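Metal bin in the packing room

The grey metal bin from the old Tesden store has been moved to the packing room and now has its own place on the light wooden table. Please use it for sorting small returns before they are bagged, and clear it at the end of each shift.

The bin is open at the top and holds up to 30 kg. The finish has worn on the sloping panel, and the bare metal floor is scratched. There are also holes in the floor, so screws and washers should go in a bag first.

A replacement has been ordered from Krawczyk and is due in May. Until then, anything too long for the bin goes on shelf 8. Questions to Jarosław Cieślak, extension 3.

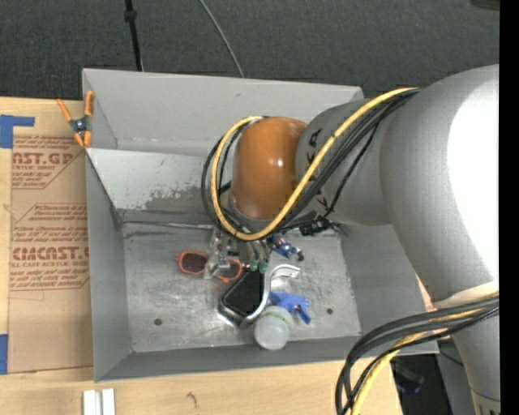
The bin on its table in the packing room.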